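Chapter 7
The Work Surface and Everything Around It

In this chapter you will
set up a covered table that stays put while you work
sort and coil cables so the next person can use them
learn to read a floor, and clear it in a sensible order
plan a full reset of a shared room

Words to know: coil, drop zone, reset, staging box, walkway

Ask people what they remember about a good workshop and they will talk about the tools. Fair enough, tools are wonderful! But spend a day in a busy room and you start to notice the table, the boxes and the floor, and how much of your time goes into them. A cover that slides can tip a tray of small parts. A knotted cable can eat up the first quarter of an hour. Those are fine problems to have, in a way, as every one of them can be fixed by a beginner with two hands and a little patience.

We wrote this chapter after a long February in the training rooms at Niltenberg, where our students were packing and unpacking the Skimum kits for the spring course. One group kept a log of every time somebody had to stop and look for something. By the end of the month the log had 248 entries, and the word that came up most was "cable." We still have that log, and you will meet it again in the exercises.

7.1 Covering a table

Cloth is a lovely thing to work on. It is quiet, it keeps small parts from rolling, and a bright color makes dropped screws easy to spot. It also moves, so it has to be held. Lay the cloth flat, smooth it from the middle out, and clamp the far side first. Then walk around to the near side, pull gently, and smooth again. Small wrinkles are no trouble. Tears are another matter: they catch on things and they grow, so patch or replace a cloth when you find one.

7.2 Where things land

Every work area has drop zones, the spots where things get put down by someone whose mind is already on the next job. Table corners are drop zones. So is the floor beside any open box. Stand in a doorway at the end of a session and you can often find all of them in a minute, and it is really fun once you get the eye for it. Try it with the photograph. 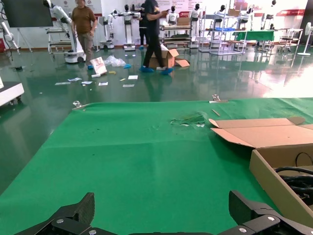 Ilance College, Department of Workshop Practice

Start with the open cardboard box on the green cloth. The black cables inside are coiled in loops, but the loops have tangled together. Coiling is only half the job; each cable also needs a tie of its own before it goes in with the others.

Now look past the table. Loose sheets and cards are spread over the shiny green floor, along with a white paper bag, a crumpled plastic bag and a blue shoe cover. Paper on a smooth floor is a slipping hazard, so in a room like this we would pick up the sheets first, then the bags, then the small scraps. Check each sheet before you throw it out. You would be amazed how many packing lists leave a room in the trash!

7.3 The staging box

A staging box holds things that have no home yet. Give it a label and a fixed place away from the walkway, and empty it at every reset. In the Urban room, our smallest, a full reset takes two people about 10 minutes, and most of that goes to the staging box.

Before you read on

Pick a table you use often. Write down what is on it, what is under it and what is on the floor nearby. Keep the list, as you will need it for the floor plan in Section 7.4.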